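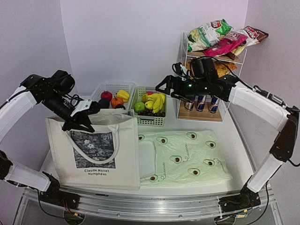
## [bimanual-demos] Re: grocery bagging, what to record next?

From: Hui-mei Lau
To: bimanual-demos list
Cc: Ok-hee Cha, Kyung-hwa Hwang

Hi all,

Dong-geon wrote:

> We have 200 episodes of the bagging task now and I'd like to agree on what the next batch looks like before people start signing up for slots. My worry is that everyone has drifted into the same routine: left arm on the bag, right arm goes for the bananas, done. The policy does fine on that and gets lost when the bananas aren't where it expects them.
>
> Three things I'd like opinions on:
>
> 1. Do we keep both bags on the table, or go back to one?
> 2. Do we write the instruction before the episode or after?
> 3. How much failure do we keep?
>
> Also, could someone please write down how the table is supposed to look. I set it up from memory last time and I'm fairly sure I got it wrong.
>
> Dong-geon Seol

Great questions, and I have been wanting to talk about the first one for weeks, so thank you for giving me the excuse!

**Both bags, please.** I'm all in on this. The canvas tote (the Monet one) stands up by itself and has that big handle drooping down the front, right across the printed picture. The green avocado bag just lies there flat and crinkled. They are completely different problems for the arms. With the tote, the left gripper has to deal with the handle before anything goes near the opening. With the avocado bag you first have to find an edge and get it off the table, and I have watched good operators spend half an episode on that. If we only record one of them we'll get a model that knows one bag. I'd much sooner have a smaller set with both in it. Hatsue has been comparing the two on the Ki checkpoint and she'll post her numbers when the run finishes, but the early rollouts look really encouraging on the tote and pretty lost on the plastic, and to me that says record more plastic.

**Instruction before.** Write it first, read it out loud, then start. When we wrote them afterward, we ended up describing what the operator happened to do, and half of those came out as "put the fruit in the bag." Which fruit? Which bag? I'd like us to name the item and the bag every time. A few I've drafted:

- Put the yellow pepper in the tote.
- Move the green apple from the green basket to the white basket.
- Take the grapes out and put them in the avocado bag.
- Put one can from the bottom shelf in the tote.
- Hold the tote open with the left arm and add the bananas with the right.

That last one is my favorite, and also the one people avoid. I know the bananas are awkward! They hang together, the tips catch on the rim of the basket, and the first grasp often slides. Please record them anyway.

The shelf rack is hardly used so far. I went through the Vorneck export and found only 19 episodes where either arm goes to it at all. The snack packets on top are a lovely target for the right arm, all piled up at different angles, and the cans on the bottom level ask for a totally different approach. Let's fill that in.

**Failures.** Keep them if the operator recovers in the same episode. A dropped apple that gets picked up again is worth a lot to us. If the item leaves the table, stop, mark the episode as "lost" in Asora, and start over. Please don't delete anything yourself. Kyung-hwa wants to look at the lost ones as a group, and she can't if they're gone.

As for how the table should look, this is what I go by:

- Tote upright on the left half, open top up, picture facing the arms.
- Avocado bag flat, center and right, not smoothed out. Wrinkles are fine and should be different each time.
- White basket at the back, behind the tote. Vegetables go in it, with the pepper and the orange pumpkin-looking one where a gripper can reach them.
- Light green basket to the right of that, with bananas, apple and grapes.
- Rack at the back right: packets on top, more snacks in the middle, cans at the bottom.
- Both grippers hanging clear of everything before you press record.

Treat that as the base layout. Every 12 episodes, change something: swap the baskets, turn the tote a little, put the apple under the bananas. Write the change in the notes field in plain words. "Swapped baskets" is plenty.

For the size of the batch, I'd love to get to 450 total before we retrain. September is realistic if the morning slots fill up. Ok-hee has the sign-up sheet and says the early ones are wide open, and I can promise the room is nice and quiet at 8 a.m. I'll be there for anyone who wants company on their first avocado bag attempts.

Two small operator things while I have your attention:

Go slower near the handle. The pointed fingers find their way into that loop very easily, and when the arm backs off the whole tote comes along. If it happens, set the bag back down with the same arm and carry on, all in the same episode.

And please watch the right arm's upper link when you work in the green basket. Your eyes are on the gripper, the link is swinging past the rack, and the packets on the top shelf go over. I've done it more often than I'd like to admit.

Dong-geon, if you're happy with this I'll put the layout and the instruction list on the Stuvimeo page tonight. Objections and better instructions are both very welcome, so reply here!

Hui-mei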